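床材を替えるかどうかで1月からずっと悩んでたんだけど、やっと決着がつきそうなので、つらつら書きます(長いです)

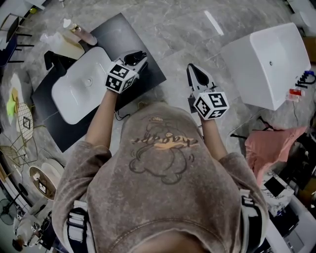

1/
そもそもの発端は冬の朝の冷たさ。うちは築年数のわりにきれいなんだけど、石っぽい柄の床ってとにかく足の裏が冷える!スリッパを二枚重ねにしてる人、私以外にもいるよね?

2/
最初はラグでごまかすつもりだった。Brosteoのウール混のやつ、店で触ったらふかふかで、もう買う気まんまんだったのに、帰って測ったら扉が引っかかる厚みだった。測ってから行け、という話。

3/
で、次に考えたのがコルク。Cultitikのサンプル帳を取り寄せたら、なんと40色。コルクって茶色だけじゃないんだ……緑もあるし、ほぼ黒みたいなのもある。毎晩ごはんのあとに並べて眺めてた。楽しすぎて三週間とけた。

4/
見積もりは二社から取りました。Gálは貼り替え前提、Cesovは上から重ね貼り。同じ部屋の話をしてるのに、説明がぜんぜん違うんですよ。下地の話が長いほうと、色の話が長いほう。私は色の話のほうが好き(だめな客)

5/
面積の計算で一回やらかしてる。廊下の奥行きが575センチあるのを、メモに557って書いてた。気づいたのは電話を切る直前。「すみません、最初からいいですか」って言ったときの、担当さんの一瞬の沈黙が忘れられない。

6/
見本一枚が1,080円なのも地味に効いてくる。「あと一枚だけ」を繰り返して、引き出しが見本でいっぱいになった。鍋敷きにちょうどいいので今は鍋の下にいます。

7/
相談に乗ってくれたBongani Celeさんは「迷ったら一日で一番長く立ってる場所から替えな」派。私の場合それは台所なので、廊下は後回しにすることにした。廊下、あんなに測ったのにね。

8/
色は106番。ちょっと灰色がかった蜂蜜色みたいなやつ。朝の光だと明るいのに、夜の電球の下だと急に落ち着いて見える。写真だと全然伝わらないから、気になる人は絶対実物を見てほしい!

9/
重ね貼りにしたので、今の石目調の柄は下に残ることになります。冷たい冷たいと文句ばっかり言ってたくせに、見納めかと思うとちょっとさみしい。夏に裸足で歩くと気持ちいいんだよなあ、あれ。

10/
工事の日取りはまだ調整中。家具をどこに逃がすかが目下の大問題で、食器棚の中身だけで箱がいくつ要るのか考えたくない。コルク床にしてる方、椅子の脚に何を貼ってるか教えてください。フェルトってすぐずれない?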